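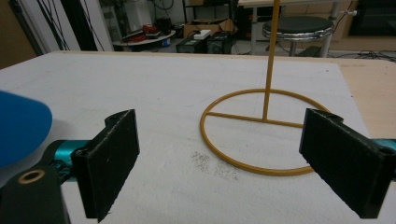 Workroom tidy-up, part one. Quick one this week, I'm writing between jobs.

The white table at Granton is next. Dust and gray specks on the top, and it's scuffed enough that a dry cloth wont do much. Damp cloth first, then a proper wipe. If you're cleaning near the yellow ring stand, pick it up by the upright and go under the base too — grit likes to hide by the ring and then it gets dragged all over.

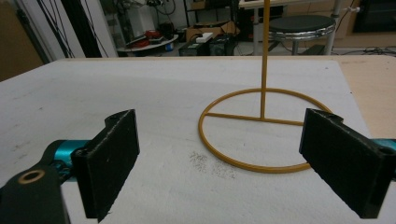

Stands go back on the shelf at Boateng when you're done with them. Two are still out on loan. Vicente Palma has the list, tell him if one is sitting at your place, no questions asked.

Floors after that. Bags and boxes off the floor before Friday please, cables coiled and tied, not just kicked under a table. We have 20 velcro ties in the drawer and more comming. 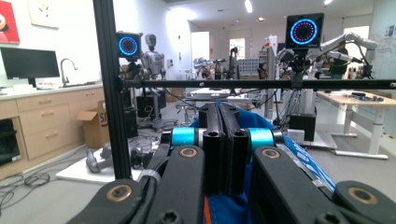

Elikem Mensah is doing the sweeping and could use a hand, even half an hour. Bring your own gloves if you have small hands, ours are all large. Old packing boxes: flatten, stack by the door. Next big clear-out is in July.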